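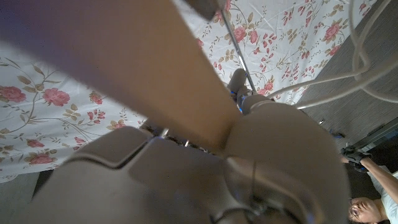 April 4, 2022
By Kai Mühlbauer

Tomás Nogueira has tuned and repaired pianos in Pevetbridge since he finished his apprenticeship, and most of his work is on uprights in homes, schools and churches. We met at his shop on a morning when he had no calls booked. I had asked to talk about pitch raises, a job many owners do not know exists until they are quoted for one.

A pitch raise is done when a piano has dropped too far below standard pitch to be tuned in one pass. "If I pull one string up, I add load to the bridge and the soundboard moves a little," Nogueira said. "Do that across the whole instrument and the first strings I tuned are flat again before I reach the top. The first pass is there to get the tension near where it belongs. I don't care much how it sounds at that point."

His first pass is fast and deliberately sharp. He sets each section above its target by an amount that depends on how flat it was and how stiff the instrument is, then lets it settle. The overshoot is smallest in the wound bass strings and largest in the treble. He measures with software, but checks octaves by ear before starting the second pass.

The piano he used to explain this was an Elis upright from a school outside Malia. It had gone 7 years without service. "The A above middle C was low, and the treble was lower. I broke two strings, both at the tuning pin, both rusted at the coil. I had warned them about that in writing."

Breakage is the main risk. Nogueira lowers each string slightly before raising it, which frees it where corrosion has stuck it to a bearing point. On old wire he will sometimes decline to go to full pitch and tune the piano to itself at a lower level. "A singer can live with that. A clarinet player can't."

I asked how much humidity matters. He keeps a log for every regular client, and the book for the Stasiv church hall now has 482 entries, each with temperature, relative humidity and the pitch of 5 reference notes. The readings rise and fall with the heating season. The middle of the keyboard moves most, near the break between the bass and tenor bridges.

"People call in September, when the piano has gone sharp over the summer, and they want it done before the heating is on," he said. "I ask them to wait a few weeks. If I tune it that day, I'm tuning it for weather that is about to end."

He is cautious about humidity control systems. He fits them, and considers them worthwhile in buildings with intermittent heating, but the pads and water tank need attention. An unmaintained unit, in his experience, leaves the owner with a false idea of how stable the instrument is.

Nogueira charges $600 for a pitch raise with two tunings, the second made a month after the first. Clients often try to drop the second visit. He no longer offers the job without it.

"The wire is still stretching and the pins are still settling. If I don't come back, they'll judge my work by what it sounds like at Christmas."

Related articles
Replacing bass strings on an older upright
Reading a hygrometer: where to place it and when to check
Loose tuning pins: repair options compared
Interview: regulating a school piano on a small budget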